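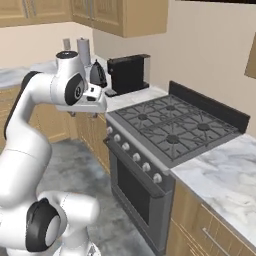

台面接缝与后挡水:密封胶的选型、施工与复检

厨房台面的渗漏投诉里,龙头和下水件占的比例一向不高,多数问题出在三条缝上:台面与墙面之间的缝、台面与水槽之间的缝、两段台面对接的缝。本期技术栏只谈这三条缝。燃气灶开孔四周的隔热处理另文讨论,不在本文范围内。

上一期刊出后,Vostden项目组转来一份整理过的报修记录,共397条,时间跨度为两个供暖季。记录按户型、台面材料、报修位置编排,没有拍照要求,描述深浅不一。其中可以明确归入接缝失效的有110条,其余为五金松动、柜门下垂、台面磕碰、灯带不亮等。以下内容主要依据这110条写成,并参照Palaniappan工地样板间的拆检笔记。

一、失效的几种形式

接缝失效在现场的表现不外乎脱粘、内聚开裂、起泡和霉变。四者的处理方法不同,报修单上却常常统称为“胶坏了”,给后续派工带来麻烦。

脱粘指胶体完整,但与一侧基材分离。用塑料刮片沿缝边轻推,能看到胶条整体移动,背面光滑,几乎不带基材碎屑。脱粘的原因绝大多数在基面:石材切割后的粉浆没有擦净,瓷砖釉面上有残留的美缝剂,或者旧胶没有清除就直接覆盖新胶。硅酮胶固化后表面能很低,新胶打在旧胶上看起来很服帖,过一两个月便会成片揭起。

内聚开裂指胶体自身断开,两侧仍然粘牢。裂口一般在胶缝中部,走向与缝平行。这种情况说明接缝的实际位移超过了胶的位移能力,或者胶缝做得太窄太深,胶体受拉时没有变形余地。还有一种情形是三面粘接,即胶同时粘住了两侧和缝底,受拉时应力集中在底部,裂口从里往外发展,表面看到时内部早已断透。

起泡多见于夏季施工和深色台面。基材含水,表面受热后水汽顶起未固化的胶层,形成密集的小鼓包。有些鼓包破开后呈针孔,肉眼不易发现,渗水却很稳定。

霉变分表面霉和胶内霉。表面霉可以清洗,胶内霉呈灰黑色斑点,擦不掉,只能铲除重做。防霉剂的有效期有限,长期积水的位置无论用什么胶都会发霉,先要解决积水。

二、选胶

台面接缝可用的胶大致有中性硅酮胶、酸性硅酮胶、改性硅烷胶和双组分结构胶。

酸性硅酮胶固化快,对玻璃和釉面附着好,价格也低,但固化时释放醋酸,对大理石、石灰石以及部分含碳酸钙填料的人造石有腐蚀,对镀锌件和铜件也不友好。台面施工中建议一律不用,免得工人在不同材料之间混拿。

中性硅酮胶是后挡水和水槽缝的常规选择。需要留意的是渗油问题:普通中性胶中含有增塑剂,打在浅色天然石材旁边,数周后石材边缘会出现一条颜色变深的带,无法擦除。天然石材必须选标明石材专用的品种,并且先在边角料上试打,放置两周后观察。

改性硅烷胶可以上漆,不渗油,对潮湿基面的容忍度高一些,缺点是长期耐热水性能不如硅酮,表面也更容易沾污。后挡水上方需要与墙漆统一颜色时可以考虑。

台面对接缝不属于柔性密封的范畴,用双组分结构胶或者材料商配套的拼接胶。人造石对接必须使用同批次的配套胶,颜色才能接近;石英石对接用环氧或改性丙烯酸体系,调色要在自然光下看。在暖色灯下调出来的浅灰,白天看多半偏黄。

Trudance的采购清单原先只写“防霉密封胶,白色”,没有限定类型。Dorkitz二期交付后,同一栋楼里查出三种不同体系的胶,返修时只能逐户判断。建议清单至少写明四项:固化类型、位移能力等级、适用基材、颜色编号。品牌可以留空,这四项不能留空。

三、缝的尺寸

后挡水与墙面之间的缝,设计宽度宜在3至6毫米。低于3毫米时胶嘴进不去,胶只能抹在表面,形成一层薄皮;超过8毫米时应先填背衬材料。背衬用闭孔聚乙烯棒,直径比缝宽大四分之一左右,压入后深度要均匀。不要用纸巾、泡沫板碎块或者发泡胶代替,前两者吸水,发泡胶会与密封胶粘在一起,造成三面粘接。

胶缝深度取宽度的一半,最小不低于3毫米。这一比例在幕墙行业执行得很严,到了厨房里常被忽略,理由是缝短、位移小。实际情况是,台面靠柜体支撑,柜体靠调节脚支撑,调节脚没有锁紧时,台面前沿受压,后沿会有可见的翘动。缝虽短,位移并不小。

110条记录中,有15条在铲除旧胶后发现柜体调节脚悬空。这些位置此前都补过胶,有的补过不止一次。柜体不稳时补胶没有意义,派工单上应把检查调节脚列为第一道工序。

四、施工步骤

1. 确认柜体稳固。用手掌压台面前沿,同时观察后缝。缝宽有变化的,先调平柜体,锁紧调节脚,再往下做。

2. 清除旧胶。先用刀片沿两侧切开,整条拉出,残余部分用除胶剂软化后刮净。除胶剂在石材上使用前须试擦。刀片与台面夹角要小,不锈钢水槽边沿一律用塑料刮片。

3. 清洁。用无绒布蘸异丙醇单向擦拭,擦一段换一面布。来回擦会把污物重新带回缝里。不要用洗洁精,残留的表面活性剂会削弱粘接。

4. 干燥。缝内有渗水史的,敞开至少一昼夜。可用冷风吹,不宜用热风枪烤石材边缘。人造石局部受热后会变形,石英石中的树脂会发黄。

5. 贴美纹纸。两侧各一条,边线离缝1毫米。转角处搭接,不要折角。

6. 填背衬。缝宽不足的省略此步,改在缝底贴一条隔离胶带,防止三面粘接。

7. 打胶。胶嘴切成斜口,口径略小于缝宽,枪身与缝成45度,向前推着走,让胶被压进缝里。向后拉着打容易裹进空气。一条缝尽量一次打完,中途停顿的位置要用刮刀接顺。

8. 刮平。表干之前完成,一次刮到底。不要蘸肥皂水,原因同第3步。使用改性硅烷胶时,可按产品说明使用配套的整平液。

9. 揭纸。刮平后立即揭,向外侧45度方向匀速拉起。表干后再揭会把边缘带起,形成毛口。

10. 养护。常温下二十四小时内不接触水,七十二小时内不用力擦拭。固化速度与湿度有关,冬季供暖房间空气干燥,养护时间应当延长。

五、水槽缝的特殊之处

台下盆的粘接与密封是两件事。粘接靠结构胶和托架,密封靠柔性胶,两者不能相互代替。现场有人只打一圈硅酮胶,再用木条顶住盆底,等胶干后撤走木条,此后盆体和满盆水的重量全部由这圈胶承担。这种做法短期不漏,一旦脱开便是整圈脱开。

台下盆必须有独立托架或者固定在柜体侧板上的支撑条。托架安装后先做承载检查:盆内注满水,静置一小时,在盆沿与台面底部之间用塞尺检查,缝隙不应有变化。检查通过后才打密封胶。

台上盆的缝在台面上,积水直接停在缝边,霉变比台下盆快得多。胶面应刮成略向台面倾斜的斜面,不要刮成内凹的弧形。内凹弧看起来整齐,却正好存水。

龙头底座不建议用硅酮胶封死。底座自带密封垫,垫圈老化后水从底座渗出,用户可以及时看到;封死以后水改走开孔内侧,流到柜内,发现时柜板多半已经膨胀。

六、验收与复检

竣工验收时的试水不足以说明问题,新胶在头一个月内几乎都不漏。较有参考价值的是入住后第一次换季。室内湿度变化会使木质柜体产生尺寸变化,缝的位移主要在这一时期出现。

Palaniappan样板间的做法可以借鉴:在后挡水缝上选三个固定点,位置写在柜门内侧的标签上,每次复检只看这三个点,用刮片轻推,用放大镜看边缘,记录脱粘、开裂、霉变三项的有无。每户用时不长,记录之间可以直接比较。

试水方法按以下要求执行:沿缝铺湿毛巾,保持湿润两小时,柜内对应位置贴吸水试纸。不要用水壶直接浇缝,浇水时间短,水又四处流散,试纸变色后无法判断来源。

复检发现局部脱粘的,脱粘长度不超过50毫米可以局部切除重做,切口做成斜面,新旧胶在斜面上搭接,新胶须与旧胶同一体系。超过这一长度的整条重做。两处以上局部脱粘出现在同一条缝上的,也整条重做,并回头检查第一道工序。

七、关于数据的说明

本文所引记录来自报修,没有报修的住户不在其中,因此这些数字不能当作失效率使用。Vostden项目组管理的住户为1052户,其中一部分尚未度过第一个供暖季,接缝情况要到明年春天才能看出。记录中“胶发黑”一项没有区分表面霉和胶内霉,归类时从严处理,全部计入接缝失效,可能略微抬高了该类的数量。

另有读者来信询问瓷砖台面的勾缝能否套用上述方法。瓷砖台面的砖缝属于刚性填缝,用环氧勾缝剂,宽深比和背衬的要求都不适用;只有砖面与墙面交接的阴角按柔性缝处理。两种材料在阴角处相遇时,先做勾缝,完全固化后再打胶。

更正:上一期“柜体调平”一文中,调节脚锁紧顺序误写为先后排、再前排、最后转角。正确顺序为先转角,再后排,最后前排。已按原文施工的单位无须返工,在下次复检时核对台面水平即可。

10月的技术栏讨论台面前沿滴水线的加工,包括机加工和手工开槽两种做法,以及石英石开槽后的边缘强度。手头有相关拆检记录的单位,请随报修汇总表一并寄送,注明台面材料、厚度和槽深。

技术栏编辑组
26年9月23日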